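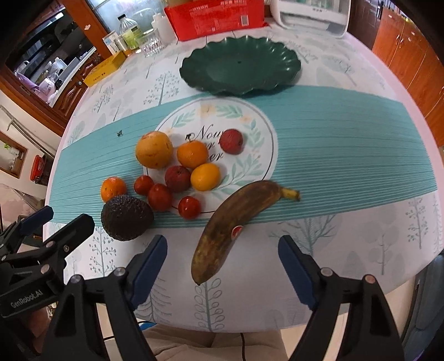 Unit 2 camera, jaws open across the banana. Unit 1 at far left. Fruit set on the round table.

Wednesday, March 16, 2022
Pullberg site, hand units 1 and 2. Pad and pivot service, then jaw calibration.

Counter on unit 2 read 1,629 closures at the start of the day. Last service entry is from December and only says "pads wiped." No torque values written down. Please write them down.

Reason for opening it up: unit 2 was reporting closed with a gap still visible between the pads. Unit 1 fine on the same check.

Pivots. On unit 2 the left arm has silver pivots and the right arm coppery ones. The coppery ones are the Fatov spares. Play at the left arm could be felt by hand with the drive off. Right arm had none. Took out the left arm screws (4), cleaned the old compound out of the threads, put new compound on and tightened in two passes. Play is gone at the outer pivot. The inner one still has a trace when the arm is loaded sideways. Left it. If it gets worse, swap both left pivots for Fatov parts so the two arms match.

Pads. Dark blue pads on both units, wiped with alcohol and left to dry before handling. Left pad on unit 2 had a lifted corner at the tip. Re-glued with the Halász adhesive, clamped over lunch. Held when pulled with a fingernail. The Halász tube is nearly finished and the cap does not seal, so order another one with the next Pliltholm parts list.

Jaw calibration, unit 2:
Full open 101 mm by caliper, pad face to pad face.
Closed reading was off by 4 counts before service, 0 after.
Repeated from cold after a break, still 0.
Opening and closing by hand at slow speed, no notch felt in the travel.

The old closed offset was saved in the profile and gets loaded again on restart. Overwrote it. Check the profile date before blaming the pads next time.

Cable. The cable was pulling on the connector when the operator sat close to the table and turned left. Moved the tie further down so the slack sits in the lap and not at the plug. Ugly but no dropouts since. A right-angle plug would be better. Not in stock.

Object set for grip checks: lemon-like fruit, mandarin, tomatoes, avocado, banana, the rest of the fruit as found on the table. Green plate stays empty at the far side as the drop target. Order of picking is tomatoes last, they mark easily if the closed offset is wrong. The banana is very ripe and should be picked near the middle with the jaws across the curve. Do not squeeze to the stop. The sticker is on the inside of the curve, keep the pad off it, glue residue on the pad face ruins the next wipe test.

Tablecloth slides if the avocado is dragged. Lift first. Tape under the edge if it keeps happening.

Open items:
Unit 1 jaw opening not measured today, caliper battery died.
Inner left pivot on unit 2, recheck at next service.
Torque values: the small driver has no scale. Borrow the one from the Pliltholm bench and add the numbers to this page.
Adhesive and right-angle plug to order.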